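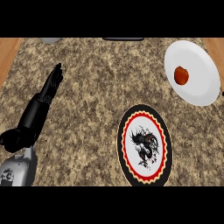

Collecting Demonstrations in Simulation for a Two-Plate Transfer Task

Project report, Cenari module, Mirkgate site

1. Introduction

The aim of this project was to gather a set of examples that a learning system could use to copy a simple kitchen action: picking up a piece of fruit from one plate and putting it down on another. All the work was done in simulation, using a two-armed robot with multi-fingered hands. The report covers how the examples were collected, how they were checked, and what went wrong. Training the learning system was a separate project and is only mentioned where it affected our choices.

We worked in a group of 4. The simulator and the kitchen scenes were already set up when we started. We wrote the recording tool, which we called Delley, and the script that replays each recording and sorts it.

2. The task

Each example starts with the fruit on a plain white plate and a second, patterned plate nearer the robot. The operator has to bring one hand to the fruit, close the fingers on it, carry it across and let go over the patterned plate. The worktop is speckled granite. We kept that surface on purpose, as a plain one would have made the plates too easy to pick out.

The patterned plate has a black rim, a red scalloped ring and a rooster in the middle. We chose it for the same reason. An early trial used two white plates, and when we watched the recordings back it was hard even for us to say which was the target when the hand covered part of the view.

3. Method

One person drove the robot with a headset and hand controllers while another watched the robot's view on a screen and noted problems. We swapped over every 20 recordings. At first we tried longer turns, but the movements became jerky towards the end and more fruit was dropped.

At the start of each recording Delley moved both plates by a small random amount and placed the fruit at a new point on the white plate. The operator then pressed a button to begin and pressed it again when the fruit was resting on the target. The tool saved the camera view, the joint positions, the finger positions and the operator's commands.

Either arm could be used. We left this to the operator in the first sessions and found that nearly everyone used the right arm. From December onwards the tool told the operator which arm to use, and the other one was kept back out of the way. Recordings where the idle arm wandered into view during the carry were marked but not thrown away.

4. Checking the recordings

We kept a recording if it met all of these rules:

The fruit finished on the patterned plate and stayed there when the recording was replayed.
Neither plate was pushed off the worktop.
The hand did not pass through the worktop or a plate.
There was no pause longer than 4 seconds.

The last rule was added late. Operators often stopped with the hand over the open part of the worktop while they judged the distance to the fruit. In early tests the Antoniuk group, who were training the system, found that it had learned to stop in the same place and sometimes did not start again.

5. Results

We made 3,234 recordings in total. The sorting script rejected a share of these, and we removed a further 130 by hand after watching them. Most of the ones removed by hand had passed the rules but showed something we did not want copied, such as rolling the fruit over the rim with the back of the fingers.

The commonest failure was a poor grasp. The fruit is small and round, and if the fingers closed too high it slipped out and rolled. Coming in from the side with the fingers together, then opening them close to the plate, worked better than coming straight down with the hand already open. We wrote this into the operator notes.

The second commonest failure was the plate tipping. The simulated plates are light, and a finger pressing on the raised rim was enough to lift the far side. We raised the plate weight slightly halfway through. This means the earlier and later recordings do not behave in quite the same way, and the two sets are stored in separate folders.

6. Problems and limits

All the recordings use one kind of fruit and one pair of plates. The lighting is even and hardly changes. A system trained only on these examples would probably do badly in a real kitchen, and we did not test this.

Depth was hard to judge in the headset. One of us tried watching the hand's shadow on the granite to tell how high it was, and the rest of the group took this up. The learning system may be relying on the same cue, so the next set should include scenes with weaker shadows.

7. Further work

The next group should vary the plates first, then the fruit. Delley can already load other objects from a list, but their starting positions have to be typed in by hand. The replay script also needs a proper progress display, as a full run takes most of a night and at present prints nothing until it has finished.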